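Metevbridge Shared Kitchen
Minutes of the Users' Meeting, July

The meeting opened at 11 a.m. in the upstairs room. A quorum was present. The minutes of the previous meeting were approved without change.

1. Cleaning contract
The contract with Cuevas was renewed on the existing terms. The supplier will be asked to move the weekly floor cleaning to Friday evening.

2. Budget for small supplies
A balance of $446 remains. The meeting agreed to keep $17 a month for refills of salt, pepper and ground spices. Receipts are to be left in the office tray, marked with the account name Irnatau.

3. Spice storage
The meeting returned to the sorting of the shared spices, carried over from the last agenda. It was resolved that:
Jars and shakers will be taken off the table at the end of each session and placed in the bins.
The bins will stand side by side at the left of the table and will not be stacked.
Containers without a readable label will be emptied and washed.
Spray bottles will be stored upright and apart from dry spices.
A proposal to buy matching jars from Ravenum was put to the vote and failed by 2 votes. The present mix of jars and lids will stay in use. 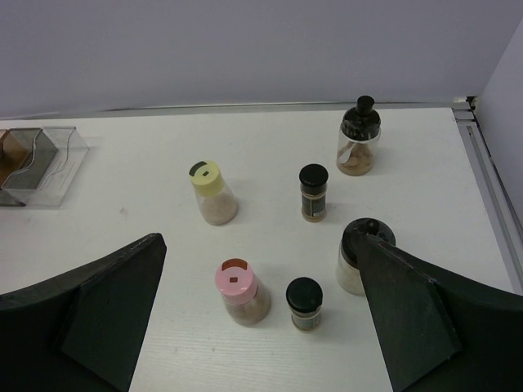
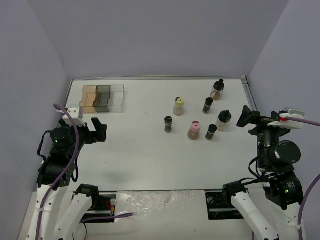
Spice jars and shakers on the white table, item 3.

A written remark from the evening users was then read into the record. It stated that they supported the use of bins but asked for the salt to be left out, as every group reaches for it first and it would only be taken out again within minutes. They also asked that lids be wiped before anything is put away. Both requests were accepted, and the wording of item 3 will be amended before it is posted by the door.

The meeting closed at noon.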